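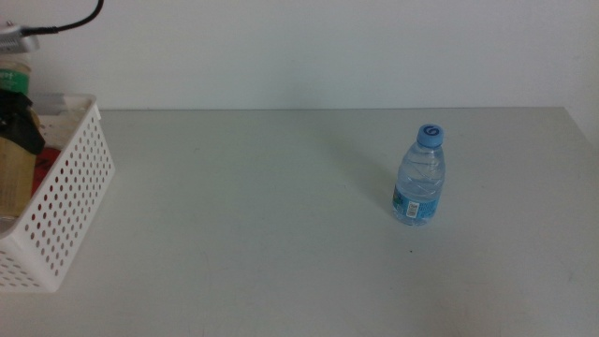
Norkham Allotment and Garden Association
Minutes of the general meeting held December 21, 2023

Present: 40 members, which met the quorum. Apologies were received from five plot holders and are listed in the attendance book.

The chair opened the meeting at 7:05 p.m.

1. Minutes of the last meeting
The minutes were accepted with one correction. Under item 6, "lower gate" should read "lane gate." The secretary will change the file copy.

2. Matters arising
The loose paving by the tool shed has been relaid. The noticeboard lock has been replaced and the new key is kept in the shed with the others. The letter to the county about the drain on Pakance Road was sent, and no answer has come back. The secretary will write again in January and copy in the roads office.

3. Drinking water on the site
Members were reminded that the standpipes are fed from the rain tanks and are not for drinking. The signs on two of them have faded and will be repainted before the spring. A member asked whether a drinking tap could be put in by the lane gate. The chair said this had been looked at before and the cost of bringing the main across the track was the problem. It was agreed to ask for a new price. Until then members should bring their own water, and take the empty bottles home. The bin by the gate is for plant labels and string only and was overfull for most of the fall.

4. Finance
The balance in the current account is $2,675. All rents for the year have been paid except one, and that plot holder has been in touch. The insurance renewal is due in January and will be paid from this balance. A question was asked about the deposit held for shed keys. These deposits are kept separately and are not part of the figure given. The report was accepted.

5. Plots and waiting list
There are 97 plots, all of them let. Two half plots at the north end will come free when the present holders move away. Both will be offered to the next names on the list. There was a long discussion about whether a member who already has a half plot should be allowed to take the one next to it. The rules say a member may hold no more than one full plot, so two halves would be allowed, but several people felt new members should come first. A vote was taken and new members will be offered the plots first. If a plot is refused twice it may go to a neighbor.

6. Compost and wood chip
The last load of wood chip from Zedoreo was left across the turning space and a delivery van could not get out. The firm has been told to use the bay at the far side. Members are asked to take chip from the front of the heap and to leave the shovel where they found it.

The compost bays are working better with the boards down - the middle one still needs two new boards. Diseased potato tops must not go in. They are to be bagged and taken away.

7. Seed potatoes and onion sets
The bulk order will go to Ó Dubhghaill as last year. Order forms are in the shed and must be back, with payment, by the end of January. Late forms can't be added once the order is placed. The garlic was poor this year and will be left off unless enough people ask for it.

8. Fence on the east side
Deer have been getting in behind the bean rows. Chicken wire has been put up for now and is holding in most places. Two prices have been asked for and one has arrived. The item was held over until both can be compared. Plot holders along that side should keep the strip next to the fence clear so that the work can be done.

9. Any other business
A plot holder reported that a hose had been left running overnight. All members are to check the standpipes before they leave.

It was asked if the shed could be opened earlier on work days. Agreed - it will open at 8:30 a.m. from the spring.

A blue wheelbarrow with a flat tire has been left by the bays. If it is not claimed by the next meeting it will be repaired and kept for general use.

10. Next meeting
To be held in the second half of January. The date will be put on the noticeboard.

The meeting closed at 8:40 p.m.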